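Skustasley Secondhand Desktop Listings
Data card, version 11
Updated March 2025

What it is

Skustasley is a table of listings for used desktop computers, copied by hand from the classified pages of three regional trading sites: Pukier, Grolis and Adomaitis. It has 575 rows. Each row is one listing as it stood on the day we copied it, with the asking price, the seller's wording, and a handful of columns we filled in ourselves.

It is a small table. Please read the rest of this card before you draw a line through it.

Why it exists

Muthoni Minja started it after reading one too many articles claiming to know what a used computer is "worth." Most of those articles rest on asking prices. An asking price is what a seller hopes for. Some of these machines sold for that, some sold for half, and some are probably still in a hallway. We do not know which, and we doubt that the people writing the articles know either.

The table was meant to show how much guessing goes into a price chart. It has since been used to make several price charts.

Columns

listing_id – our own number, with no meaning outside this file.

site – P, G or A.

ask – the asking price in dollars, as written. "Or best offer" is dropped from this column and kept in seller_text.

age_claimed – the age of the machine according to the seller. Blank if they gave none.

age_guess – our estimate from the parts named in the listing. It disagrees with age_claimed more than we would like, and we have not tried to settle who is right.

works – yes, no, or unstated. "Worked last time I used it" is coded as unstated. Earlier versions coded it as yes, and we regret that.

parts_listed – parts named by the seller, separated by semicolons. We did not check any of them. A seller who writes "new power supply" may mean new to them.

seller_text – the full wording, with phone numbers, street names and personal names taken out.

relisted – yes if we recognized the same machine in a later listing. This depends on memory and is certainly too low.

How it was collected

Two people did the copying, Muthoni Minja and Dede Appiah. Collection began in January and stopped when we got tired of it. There was no sampling plan. We took what was on the first page of results each time we looked, and the first page is whatever the site decides to put there. Grolis lets sellers pay to be moved up. Whether Pukier does the same is unclear to us. Their help page says no, but the order of results doesn't look like any order we could work out.

To see how well our coding held up, both of us coded the same 30 rows without talking to each other. We agreed on works nearly every time. On age_guess we did badly. Dede tends to guess older. We kept both sets of answers in check_rows.csv so you can judge for yourself instead of trusting a single agreement score.

What is wrong with it

37 rows have no price. They say "make an offer" or "trade." We left them in with ask blank. If your software reads a blank as zero, your average will drop and you may end up writing something silly about a falling market.

Office clear-outs show up as one listing for many machines. We kept them as single rows. The asking price in those rows is for the whole lot, unless the text says "each," and the text is sometimes vague on the point. The lot column was added in version 9 and should be filled in for all rows now, but spot-check it.

Adomaitis changed its page layout partway through, and for a while long listings were chopped when we pasted them. Those end in three dots. So do listings by sellers who like three dots.

Prices have not been adjusted for anything.

What not to do with it

Don't use it to set a fair price for your own machine. Don't use it to say that one site is cheaper than another – the sites attract different sellers, and we have no way to correct for that. Don't train a pricing tool on it and then tell buyers the tool has studied the market.

We have been asked whether "as is" in a listing predicts a lower price. In this file it seems to. We wouldn't repeat that at dinner, let alone in a paper.

Files

listings.csv – the main table
check_rows.csv – the double-coded rows
changes.txt – what moved between versions, starting from version 4. Notes for the first three were not kept.

Corrections

Send them to Dede with the listing_id and what you think is wrong. Say how you know. "It looks off" has been right a few times, but we can't edit on it.

You may copy and share the table as long as this card goes along with it.
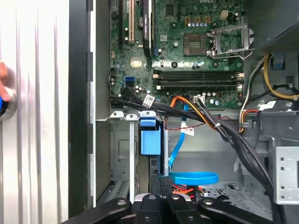

Desktop tower with the side panel removed, green motherboard inside.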